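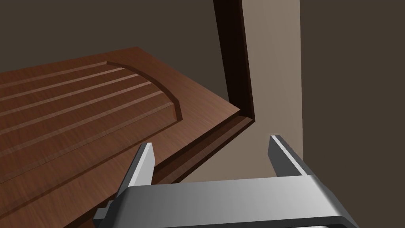

Nowicki showed us how they teach a robot to work with a cabinet door, and this was the part of the visit I liked the most. The trainer sits at a desk with two small handles and drives the arm in a simulated kitchen. On the screen we had the view from the wrist: a brown door with long grooves and a rounded arch, and the two fingers wide open near its edge. A good demonstration is saved, a bad one is deleted. They have collected 2,000 of them and kept 1,753.

Three of us were allowed to try. I needed 13 attempts before one was accepted – my hand was too quick, and the arm copies everything.

In the next hall Zeminska guides a real arm by hand, but the queue was long. Go in the morning.

We use cookies to improve your visit. Accept | Settings

Last updated: February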